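Woodwork and Finishing > Indoor furniture > Soap, oil or varnish on bare pine?

zuzana_h
Member, Trastalton
Posts: 42

Good evening to all. I read this forum for a long time but I write rarely, so please forgive the mistakes in my English.

I want to put a finish on pine furniture and I can't decide which. We moved to Trastalton in December and the apartment is rather dark, so I would like the wood to stay as pale as possible. My grandmother had pine in her kitchen which was varnished, and after many years it had the color of strong tea. I loved my grandmother but I don't want this color.

I have read about three possibilities: soap flakes dissolved in water, hard wax oil with a little white pigment, and water-based varnish. Each has people who swear on it and people who say it is a mistake. In the store (Iwasaki, on the road to the station) the man told me that soap is for floors only and that I should buy the oil. The oil was also the most expensive thing on the shelf, so I thanked him and went home to ask you.

The furniture will be used every day. We have two children and they put wet things everywhere. The humidity at our place in winter is near 70 percent, we dry the laundry inside. I do not know if this is important.

Zuzana

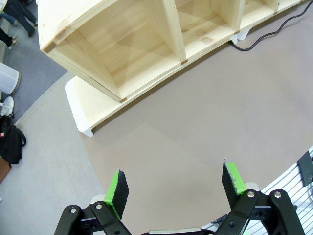

One thing I couldn't find written anywhere: how long should an oiled shelf wait before I can put books on it?

---

kingi_w
Senior member
Posts: 889

Leave it two weeks. It will feel dry after a day or two but the oil goes on hardening long after that, and book covers will stick to it and leave marks. With your humidity I'd go three.

On the main question, my vote is water-based varnish, matte, two coats, sand lightly between. Kids plus wet things equals varnish. Soap is lovely in magazines and in houses where nobody spills juice.

Warrick

---

manee_r
Member
Posts: 156

Dear Zuzana, I must disagree a little with Warrick, with respect.

I have soap on my pine table since six years and I have children also. It gets stains, this is true. But when it gets a stain I wash the whole top with the soap solution, let it dry, and most of the stain is gone. What stays, I don't see after a month. When my sister's varnished table got a deep scratch, water came under the varnish and made a gray patch, and she had to sand everything down to the wood. It took her two weekends and she is still angry about it.

How I do it:

Use pure soap flakes with no perfume. Some of them have whitener, these are good for pine.
One part flakes to about four parts hot water for the first time. Stir and leave it overnight. It becomes like soft pudding.
Wet the wood with a damp cloth first and let it dry, then sand off the hairs that stand up. If you skip this, the surface will be rough forever.
Put on the soap with a sponge, wait 15 minutes, wipe away what is left.
Do this three or four times with a day between.

After that I wash it with a weaker mix, every two weeks in the beginning and now only when I remember.

Manee

---

kingi_w

"when I remember" is doing a lot of work there, Manee. Most people don't remember. I've been asked to rescue a fair few soaped tables and every one of them had been soaped once and then forgotten.

---

manee_r

Then the problem is the people and the soap is innocent :)

---

sombat_kh
Member
Posts: 310

I want to say something about the yellow color, because I think two different things are mixed in this thread.

Pine becomes yellow from light. It does this without any finish at all. Zuzana's grandmother had two yellows, one from the wood and one from the varnish, because the old solvent varnishes have a color themselves and get darker with age. Modern water-based varnish is almost clear and stays so, but the wood below will still change. Soap with whitener hides it somewhat. White pigmented oil hides it better. If somebody promises you that pine will stay white for always, don't buy from this person.

I made a test board four years ago, from one plank, cut in pieces, and hung it by a south window. The order today from palest to darkest:

White pigmented oil (I used Woma, the matte one, two thin coats)
Soap with whitener, renewed every month
Water-based varnish
Nothing
Plain linseed oil

Plain linseed is orange now. I like it, but it is not what you are asking for.

Sombat

---

chalerm_y
New member
Posts: 7

Hello, may I ask about the knots? I painted a pine bench white last year and after some months brown spots came through exactly where every knot is. Will this happen also with oil or soap?

---

sombat_kh

Chalerm, this is the resin in the knots. Under white paint you need a knot sealer first, two coats, and even then sometimes one comes back. With oil and soap you see the knot anyway, so there is nothing to come through. If a knot is sticky, wipe it with alcohol, let it dry, and look again next day. For a bench which is already painted you can sand the spots, seal them and paint again. I am sorry, I know this is not the answer you wanted.

---

kingi_w

Agree with all of that. I'll also admit the test board is better evidence than my opinion. Did you water-test the samples, Sombat? A wet glass overnight would separate them quickly.

---

sombat_kh

I did it only in the first year. Varnish had no mark. The Woma oil had a faint ring which I removed with a little more oil. Soap had a clear ring, washed away at the second washing. I did not repeat it after four years and I should do it.

---

zuzana_h

Thank you to everybody, I didn't expect so many answers. I printed Sombat's list and put it on the refrigerator.

I have thought about it during the whole week and I think I will not choose one finish for everything. The table where we eat will get varnish, because Warrick is right about the juice. For shelves and other things where nobody puts a glass, I prefer something that I can repair by myself without sanding.

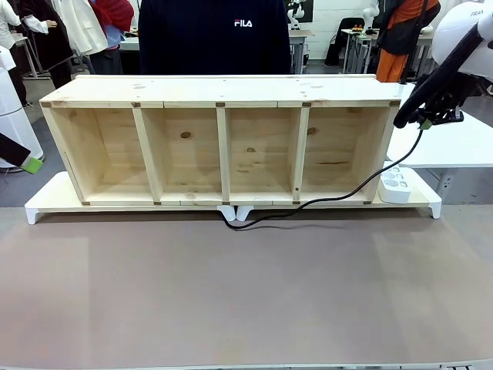 I am also a person who does not remember, my husband can confirm it, so soap every two weeks is perhaps too optimistic for us. This leaves the white oil. The can costs some 1,000 in our money, and I was afraid of the price until I calculated how little is used for two thin coats. Lisa, my neighbor, wants to do her bookcase also, so we will share one can.

Two small questions remain. Which sandpaper do you finish with before oil? And is it necessary to do the inside corners, where I can't reach well with the paper?

---

sombat_kh

I stop at 150. If you go much finer, the wood becomes closed and takes less pigment, and you get pale and dark areas. Always sand in the direction of the grain.

For inside corners, fold the paper around a thin piece of scrap wood. Be careful with the oil there also: it collects in the corner and stays sticky for weeks. I go over all corners with a dry cloth at the end, then again after half an hour.

Stir the can very well, and again every few minutes. The white pigment sinks to the bottom. If you share it with your neighbor, please stir before you divide it, otherwise one of you has a clear oil and the other has paint.

---

kingi_w

And lay the oily rags flat outside to dry, or put them in a bucket of water with a lid. Don't ball them up in the trash. They heat up on their own and can catch fire. I say this in every oil thread and I'll keep saying it.

---

manee_r

I agree with Warrick, for the first time in this thread.

Zuzana, if you have a small offcut, try one coat of soap on it anyway. It costs almost nothing and the wood feels so soft after it. You can still oil the rest.

---

chalerm_y

Thank you Sombat for the answer about knots. I bought the sealer this morning. The bench has eleven brown spots so I will be busy.

---

zuzana_h

Manee, I will try it on the back side of a drawer, where my husband does not look. Warrick, I have read your warning to him out loud and we will use the bucket.

I will write again when the three weeks have passed and the books are in.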